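Materiais do quotidiano, apontamentos da aula 9
Setembro · Reseo, docência
Leitura: 2 min

O tamanco de espuma: o que se vê e o que se promete

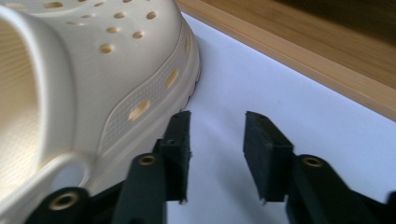

Fig. 1. Tamanco de espuma creme: furos redondos em cima, aberturas oblongas na faixa lateral.

Comecemos pela ventilação. Os catálogos repetem que os furos "deixam o pé respirar". Pode ser. Falta quem o tenha medido com o pé lá dentro, a andar, num dia quente. A ficha da Wovis fala em conforto térmico e não indica método nem amostra.

As aberturas laterais levantam outra dúvida: servem o ar ou servem o desenho? Ficam dentro de uma faixa em relevo, de textura miúda, e eu não excluía a segunda hipótese.

A sola é grossa. Espessura não é amortecimento, e a espuma cede com o uso. O ensaio da Flestgate parou aos 500 ciclos, o que me parece pouco para tirar conclusões sobre calçado de uso diário.

Para a próxima aula: pesar um tamanco usado, medir a sola no calcanhar e na biqueira e comparar com a ficha do fabricante. Tragam também o texto da Paju (p. 40), com reservas anotadas à margem.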